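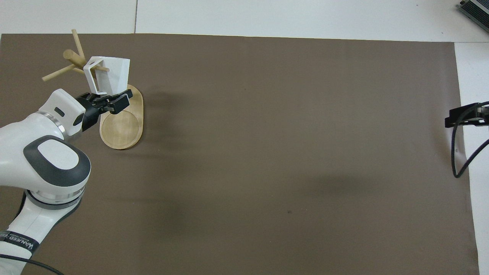
Nornley Powerlifting Club: Progress Report to the Stonier Fund

2 min read

30 April 2018

You gave us money for a women's squad and asked to be told how it was spent. Most of it is now iron.

The squad has 4 regular lifters, against the 2 we started with in December. Noemí Medrano pulled 186 kg at the Nirkness meet, missed 200 and was asked by the head judge to moderate her language. She has moderated it slightly. Xóchitl Cisneros coaches the beginners and has banned the phrase "leg day" from the building.

The new racks are bolted down. The bench is still on order with Schwaiger, who describe it as imminent – they also did so in December.

Attendance dipped when the heating failed, then recovered before the heating did. We have underspent on travel, mainly by all fitting in Noemí's van.

Next quarter we plan to enter a full team at Nirkness and buy more chalk. The second part is already late.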